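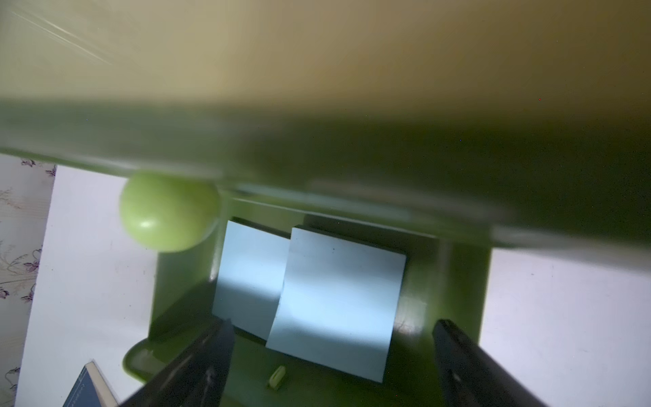
Hinby Flow Paper for Debate
Item 214
Sold by the pack, 300 sheets

Hinby is pre-ruled flow paper for policy, Lincoln-Douglas and public forum debate. It is legal size, loose, and ruled on both sides. The columns are printed in light gray, dark enough to follow when you are writing fast and light enough to drop out on most school copiers.

The paper is made by Sisetora and sold in the United States through Ceveo. Ceveo also carries the Enache round timer and the Hinby ballot sheets, which are listed on their own pages.

Layouts

Item 214 comes in three rulings. Choose one when you order. Packs are not mixed.

Policy: 8 columns, one for each constructive and rebuttal speech. The first two columns are wider than the rest. There is a narrow strip at the left for numbering arguments.

Lincoln-Douglas: five columns, with a wide first column for the case and a short header line for value and criterion. Turn the sheet over for the negative case.

Public forum: speeches for both teams, with space between them for crossfire notes. The speaking order is left blank at the top because it is set by the coin flip.

All three have a header for round, room, side, opponent and judge. The header is the same size on every ruling, so sheets from different events can be filed together.

Paper

Weight is 113 gsm. This is heavier than copier paper and we get questions about it from coaches who are used to buying whatever is cheapest. The reason is bleed-through. Most debaters flow in two colors of pen, and on thin paper the front of the sheet shows on the back once you turn it over for the next argument. Fine-tip gel pens and ballpoints do not show through Hinby paper. Felt-tip pens usually do not. Permanent markers do, and we don't recommend them.

The surface is uncoated. Pencil works and erases without tearing the ruling. Left-handed users should expect some smearing with wet gel ink, as on any uncoated sheet.

Colors

White, pale yellow, pink and light green. The ruling is the same gray on all four. A pack is a single color.

Many squads use one color for affirmative arguments and another for negative. Others give each off-case position its own color so that it can be pulled out of the stack quickly. White is the best choice if your judges photocopy their flows after the round. Pink copies a little darker than the other colors, and very light pencil on pink may not copy at all.

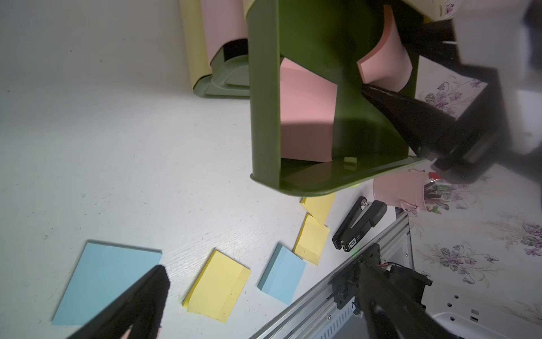 Keeping flows in order between rounds is easier if the paper is stored on edge. A flat pile gets shuffled, and the sheet you want is generally near the bottom. Any upright desk organizer will do the job. Colored paper helps too, as you can tell from how quickly the two pink sheets stand out in the olive-green organizer. Legal sheets are tall, so check that yours has a base heavy enough to stay put when the paper is leaning to one side, or fold the sheets once across the middle before filing them. We don't sell an organizer for this paper at present.

For travel, a legal-size expanding file is a better choice. Leave the unused paper in its wrapper until the first round. The wrapper is heavy enough to keep the corners from bending in a tub.

How much to order

A policy debater in a busy round can go through eight or more sheets. Public forum debaters normally use two or three. Judges use about what the debaters use. If you are ordering for a squad, ask for last season's tournament list and work from the number of rounds, then add something for practice. Practice rounds use more paper than people plan for, particularly with novices, who tend to write large and start over.

Orders placed in June or July ship ahead of the fall rush. We do run short of pink and light green in September, and white is nearly always in stock.

Ordering for schools

Purchase orders are accepted from public and private schools. Put the item number, the ruling and the color on each line. An order that says only "flow paper" will be held until we can reach someone, and during the summer that can take a while.

Tournament hosts who want a school name printed in the header can ask for a quote. Custom headers are done in black on any of the three rulings. The column widths can't be changed on custom orders.

Returns

Unopened packs can be returned for a refund. Opened packs can be exchanged if the ruling or color was our mistake. Please look at the label before cutting the wrapper.

Common questions

Is it available as a bound pad?
No. An earlier version was gummed along the top edge, and users told us that the gum strip made it hard to lay sheets side by side on a desk. The loose version replaced it.

Is it hole-punched?
No. The numbering strip on the policy ruling is wide enough to punch without losing any column space. On the other two you will lose a little of the first column.

Can I print my own frontlines on it?
Yes, in a laser printer with a legal tray. Inkjet printing on the colored sheets looks dull.

Does it come in letter size?
Not in the policy ruling. Letter size in the other two rulings is item 113.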